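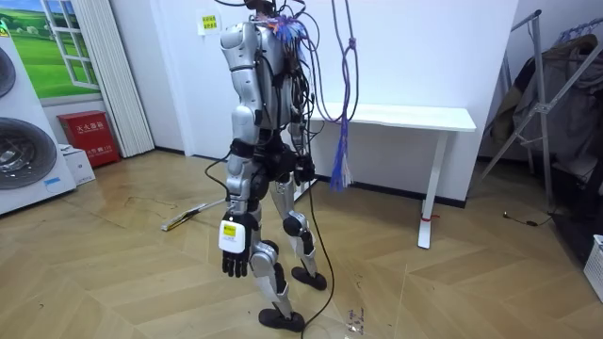

Tastell House, ground floor room: progress report to the Skalum Fund, June

Hello all,

Second report from us, and a much more cheerful one than the first! The floor is down. It's light wood, laid in herringbone, and I keep finding excuses to walk across it. When I last wrote we were still on bare boards with the draught coming up between them, and I was wearing two pairs of socks to do the paperwork, so you can imagine the mood has picked up a bit.

Where the money has gone

The floor was always going to be the big one. Bielecka quoted for the whole room and stuck to the quote, apart from an extra £107 for levelling compound by the chimney wall, where the old boards had sunk further than any of us had spotted (my fault, I'd had a filing cabinet standing on the worst of it). I've taken that out of the contingency and you'll find it on its own line in the spreadsheet. That leaves £615 unspent in the contingency pot, and I'd like to hang on to it until the window is sorted. More on the window in a minute.

The fitters were with us for 12 working days. We'd allowed ten, but herringbone is slow going at the edges and I'd much sooner they took their time over the cuts. Ksawery Szulc ran the job and was very patient with my questions. He's left us a box of spare blocks and a tin of the finish, both now in the cupboard under the stairs with a label on, and he's coming back in the autumn to check for any movement once the heating has been on for a while.

The desk and the rest of the furniture

The desk is back in. We did talk about replacing it, and there's a budget line for that, but once it had been cleaned up it seemed daft to buy another. Đức Lưu has asked whether the furniture line could go on felt pads, a decent doormat and a second lamp, as the room gets gloomy after four o'clock for half the year. It would come to less than we'd put down for a desk. Could you let me know if you're happy with that? I don't want to move money between headings without asking.

One thing I'd do differently: we brought furniture back the evening the fitters finished, because everybody was fed up with climbing over it in the hall, and there's now a small scratch by the door. Ksawery says it will rub out. I've stopped looking at it.

What's running late

The window. The left-hand sash still won't open more than a hand's width, and the joiner in Prarnham who was going to do it has a bad back and a long list. I've asked for a new date and have a second name to try if he can't manage it before the end of the summer. It doesn't stop us using the room, but it does get stuffy on a warm afternoon and I'd like it done.

The skirting is on but needs its top coat. That's a weekend job and we have the paint, so no cost to you there.

Using the room

People have taken to it straight away, I'm pleased to say. The bookings sheet that lived on the back of the door has moved to the hall, as there was a queue forming in front of it. Several regulars have mentioned how much quieter it is underfoot (the old boards used to creak so badly you could follow somebody right round the room from upstairs!).

Next on my list: chase the joiner, get the skirting painted, send you the final Bielecka invoice when it lands, and order the doormat as soon as you say yes. If anyone from Skalum fancies a visit, come in the morning when the light's good. I'll put the kettle on.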